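Community Support Specialist, Rutaren streaming app
Grosia, remote within the U.S.

Grosia makes Rutaren, an app that lets people keep one watchlist across several streaming services and share it with friends. We are hiring a support specialist for the evening shift, starting in October.

You will answer subscriber questions by email and chat, mostly on account linking, privacy settings and shared lists. You will also keep our help pages current. There are 1,924 articles in the help center, and many still show the old menus. 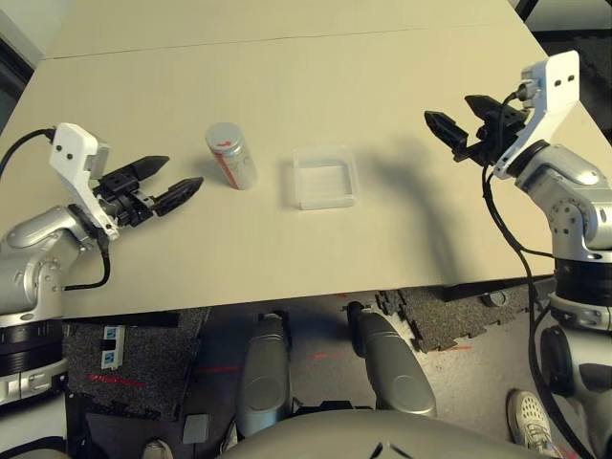
Canister and clear square container on the tabletop, between the two arms.

What we ask for:
At least 2 years in customer support, preferably for a consumer app
Clear written English
Comfort with iOS, Android and at least one smart TV platform
Availability until 9 p.m. Eastern

Pay is $22 an hour, with health coverage from the first month. Training is paid and done over video. You will report to the support lead and work closely with the Haltard team, who handle billing.

To apply, send a resume and a short help article you have written, on any topic, through the Grosia careers page. Please put "Rutaren support" in the subject field. Applications close at the end of the month.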